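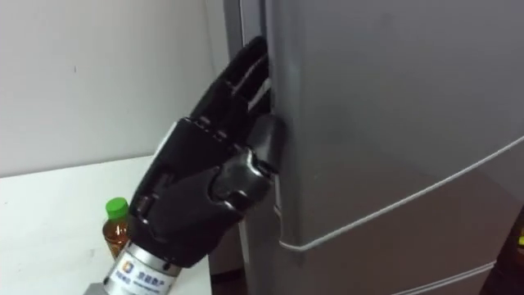
Itemham Leftovers Log

Heledd Wogan
Monday, July 8, 2019

Print this page | E-mail this page

A plain-text record of what one shared kitchen in Itemham put away after meals and what became of it. There are 736 rows. Each row is one leftover. Some of them are the same lasagna, entered by different people who each believed they had discovered it.

Why it exists

I wanted to settle an argument about whether we waste more rice or more bread. The answer is bread, by a mile, and the argument went on regardless. By then I had the file, and it seemed a shame to throw that out too.

What is in the file

leftovers.csv holds everything. The columns are:

- item: whatever the person wrote, with only the swearing removed
- stored: day of the month it was put away
- container: tub, bowl, foil, bag, or "plate on top", a method I do not endorse
- grams: weight at storage, where anyone bothered
- fate: eaten, binned, frozen, given away, unknown
- notes: free text, and very free in places

All rows come from May. If you need to know what people do with half a pumpkin in the fall, you will have to live with them and find out.

Known problems

The kitchen scale, a Pisavport, stops at 2,000 grams and then shows a row of dashes. Anything heavier was entered as 2000, so the big soups all weigh exactly the same. Treat that number as "a lot of soup."

A weight of 300 turns up far too often. It is what people write when they have already washed up.

"Eaten" means somebody said it was eaten. "Unknown" covers the weekend when the pen went missing, plus one trifle I have stopped asking about.

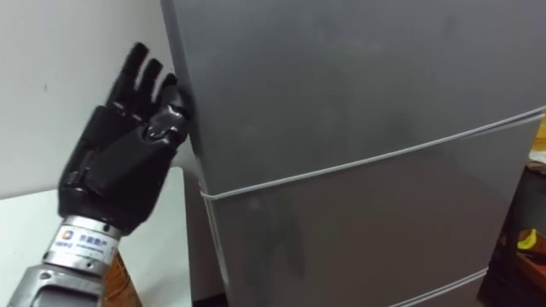 Spelling has been left alone. There are 4 versions of "hummus" and I have grown fond of the worst one. If you plan to group by item, merge them yourself first. The script names.py does a rough job of it, though it also thinks "beets" and "beef" are the same dish, so check the output before you publish anything about either.

Blank cells mean blank. They do not mean zero. A reader of the first release worked out that our curry was weightless, and wrote to me about it at some length.

How it was collected

By paper sheet, taped up at eye height, typed in by me every evening. People initialed their rows at first. I took the initials out before release, partly for privacy and partly because one set of them was attached to nearly all the moldy bread.

Sonus, the little program I used for typing up, turned any entry starting with a number into a date. I have fixed the ones I caught. If you see a dish called "2-Mar", it was probably two marrows.

Using it

Do what you like with it, and mention where it came from. It is fine for teaching people to clean up a messy table. It says nothing useful about households in general, and I would rather not see it in a chart with an arrow on it.

The Jõgi folder contains the recipe for the bread soup mentioned in notes. It uses up most of a stale loaf and makes more soup than the scale can weigh.

Corrections

Send the row number and what you think is wrong with it. Please do not send leftovers.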